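Hockey Gear Care: Workshop Notes for the Home Bench

Posted 23 Feb 2021 by Viera Hájek

These notes cover the maintenance of skates, sticks and protective equipment between games. They assume a basement or garage with one power outlet, a vise and a shelf. Hand tools are sufficient for everything listed.

Drying

Remove all gear from the bag within an hour of leaving the rink. Hang the chest protector, pants and elbow pads on separate hooks so that the surfaces do not touch. Gloves dry fastest with the palms up and the cuffs open. A box fan set on low and aimed across the hooks is adequate.

Do not dry leather or synthetic leather over a heat register. The palms stiffen and crack along the finger seams, and replacement palms cost more than the fan. The same applies to skate boots, where direct heat weakens the glue holding the outsole.

Skates

Wipe the steel with a cotton rag as soon as the skates come off, then pull the footbeds and stand them beside the boots. Loosen the laces to the third eyelet from the toe and pull the tongue forward.

Check the holder rivets every six skates. A loose rivet shows as a thin dark ring around the head, and the holder will click when twisted by hand. A copper rivet can be reset with a setter and a small anvil. Steel rivets are better left to a shop.

Surface rust on the runner comes off with a fine rubber abrasive block and a drop of light oil. Work lengthwise, keep the block flat against the side of the steel, and stay away from the edges. Rust pits on the bottom surface are removed at the next sharpening. Cloth guards are for storage and hard guards are for walking. Steel left overnight in hard guards will rust.

Sharpening at home

Small portable sharpeners give a consistent result if the wheel is dressed on schedule. I use an Arnach unit and keep a log of passes taped inside the lid. Four passes per blade restore a normal edge. If four do not, the blade has a nick and needs a heavier wheel.

Check edge level with a straight bar and a small square. Lay the bar across both edges at the middle of the blade and set the square against the side of the steel. Any gap means one edge is high. Repeat near the heel and near the toe. A blade can be level in one place and out in another, usually from uneven pressure at the start of the pass.

Sticks

Strip old tape from heel to toe and remove the residue with a plastic scraper. Solvent is rarely needed. If it is used, keep it off the painted shaft and allow it to flash off before retaping.

To cut a composite shaft:

1. Mark the length with masking tape wrapped fully around the shaft. The tape edge is the cut line.
2. Clamp the shaft in a vise with scrap carpet in the jaws. Tighten until the shaft no longer turns, and no further – the walls crush easily.
3. Wear a dust mask and eye protection. Carbon dust is an irritant and should be wiped up damp, never swept.
4. Cut with a fine-tooth hacksaw, rotating the shaft a quarter turn as each wall is cut through.
5. Break the sharp edge with 220-grit paper and fit the end plug. A plug that fits loosely can be shimmed with one turn of cloth tape.

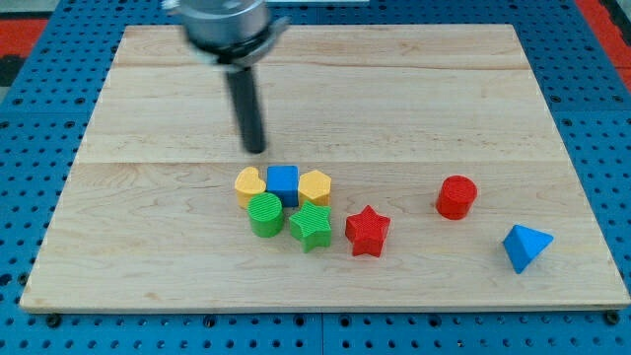 Helmet and cage

Test every screw with a hand driver at the start of the season and again in March. Replace any screw with visible rust; stainless versions in the same thread are sold in small bags. A T-nut that spins in the shell can be held from inside with a flat blade while the screw is backed out.

Clean the cage and the chin cup with dish soap and warm water. Shells should not be painted or covered with decals unless the maker permits it, as some adhesives attack the plastic. Check the certification label for an expiration date before buying used.

Washing pads

Most soft pads tolerate a cold gentle cycle in a front-loading machine. Fasten all hook-and-loop straps first, or they will chew the liner. Use half the normal detergent and no fabric softener. Air dry.

Rüdiger Frerichs wrote to say that he soaks shin guard liners in a bucket with one cup of white vinegar before washing. I have tried this and it works on odor. It does nothing for stains.

Storage

Off-season gear goes in an open bin or on a rack, never in a zipped bag. Coat the steel lightly with oil and wrap it in a dry rag. Stand sticks upright or lay them flat on two supports, away from the furnace. Check the steel once midsummer and re-oil as required.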